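December, 11 at night, kettle on again

Choir!! I have to write this down before I sleep or I'll lose half of it.
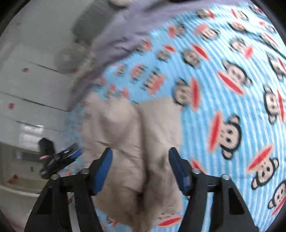 The monkey sheet, on the bed.

So we finally sang the Gouveia piece all the way through, both halves, without stopping. Anežka Charvát took us through the slow opening twice on just the vowels, and then she put the words back and the whole room went warm and wide. I got actual goosebumps. The altos have that long low line under everyone (my favorite bit, I've been humming it on the bus all week) and tonight I came in right on the second beat instead of hiding behind Vasco. He grinned at me over his folder!

The hall in Endale is freezing, by the way. Bring the thick socks next time, and a pencil, mine rolled under the piano.

The concert is in 15 days. Still shaky: page 2, where the tenors move before we do, and the Latin in the last verse, which I keep chewing like toffee. Vasco Prata says he'll drive a few of us over to Kavik for the extra rehearsal, so I need to swap my early shift. Ask Siller tomorrow.

Walked home the long way so I could sing the ending out loud by the canal. A dog barked at the high note. Tea's ready, and then bed.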